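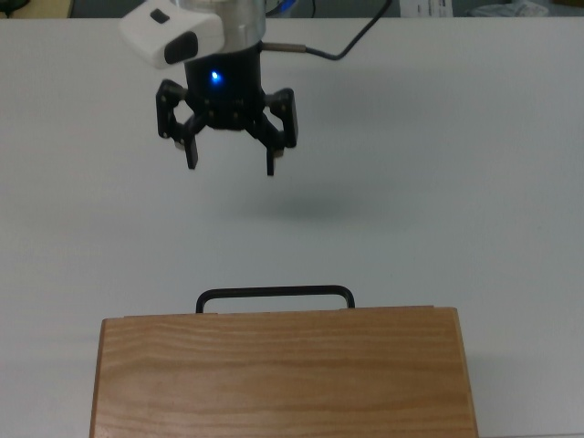
Figure 1. Gripper and camera module above a white tabletop.

Section: Articles | Contemporary Fiction, Reading and Reception

4. Where Readers Stop

4.1 The abandoned novel as evidence

Most studies of how novels are received work from finished readings. A review is normally written by someone who reached the last page, and a prize report nearly always is. Readers who gave up leave fewer traces, and when they do write something down it is short. The reading diaries kept for the Bostwood study are useful for this reason. Participants were asked to make an entry for every novel they began, including those they put aside, and to note the page they had reached and whatever came to mind about why they had stopped.

The set used in this section has 300 entries, covering 40 novels. All of the novels were first books by their authors, and all were handed out in the same plain paperback proofs supplied by Jorkavo, with no cover art and no quotations from other writers. The author's name was left on the title page. We had considered removing it, but several participants in the pilot had found the missing name more distracting than the name itself, and one spent most of her entry guessing at it.

The diaries were kept on paper. An earlier round had used the Flomer reading log, which participants filled in on their phones, and the entries from that round were too brief to code. A typical one read "not for me" and gave a page number. The paper entries are longer and less tidy. People crossed things out, went back to a book they had given up on in July and added a line underneath, or argued with what they had written the night before. We kept the crossings-out in the transcripts where they could be read.

4.2 Coding the entries

Each entry was read by 2 coders working separately. They marked the stated reason for stopping, the page, and whether the reader mentioned a particular passage. Disagreements were settled by discussion, and where that failed the entry was marked as unclear. The commonest disagreement was over entries that gave one reason in the first sentence and a different one in the last. A reader might begin by saying that she had been busy at work and end by saying that she could not stand the narrator's brother. We coded the reason the reader spent longer on, and noted the other.

We did not try to decide whether a reason was the true one. Lynch's earlier study of reading groups took the view that "too busy" is a polite form of "bored" and recoded it as such. Cillian Lynch was working from recorded conversation, where tone of voice gives some help. We had only the page, and some of our participants plainly were busy. One had a new baby and stopped reading everything, including a novel she described as the best thing she had picked up in years.

4.3 The first break

Page 50 turned up often in the diaries as a place where readers took stock. Several described it as a rule they had been given by a parent or a teacher: read that far, then decide. Others had no rule but wrote something at much the same point. The entries made at this stage tend to be about voice. Readers who were unsure of a book wrote that they could not hear the person telling it, or that they could hear the author instead. First-person narrators drew stronger reactions in both directions. A child narrator in particular was either accepted by the second chapter or never accepted at all.

Few readers stopped at this point over plot. Where plot was mentioned it was usually as something that had not yet arrived, and the reader was often willing to wait. "Nothing has happened and I don't mind," one entry says, of a novel set over a single winter in a boarding house. The same reader gave up a much faster book the following week on the grounds that everyone in it spoke in the same way.

Dual time schemes were a special case. A good many first novels alternate between a present-day thread and an earlier one, and our participants nearly always preferred one of the two. Some dealt with this by skipping. One reader read the whole of the 1950s story in a novel about a lighthouse family and none of the modern chapters, then recorded the book as finished. After some debate we left it as finished. Her account of the ending was accurate as far as it went, and she had missed only a divorce.

4.4 The late break

Stopping near the end is rarer and the entries are longer. Here readers do talk about plot, and often with some heat. The usual complaint is that a secret held back for most of the book has turned out to be the one the reader guessed early on. A second complaint is harder to name. Readers wrote that they did not want to see what was going to happen to someone they liked, and so they closed the book. These entries do not read like rejections. Two of the participants who wrote them later bought finished copies from Rowlands, the bookshop where the group met, and neither had read the last chapter when the diaries were collected.

We return to these readers in Section 6. For the purposes of the tables they are counted as having abandoned the book - a label that fits them badly.
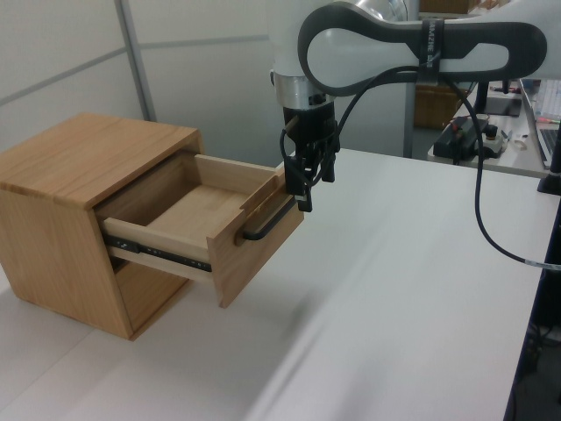 4.5 Limits of the diaries

The participants were volunteers who already read a good deal, and they knew that their entries would be seen. Some wrote with an audience in mind. The plain proofs also removed things that matter in ordinary reading, such as the cover, the price and the recommendation of a friend. A reader who has paid for a hardback may go on longer with it than one who has been handed a proof. Our page numbers should be taken as belonging to these conditions and compared with other studies only with care.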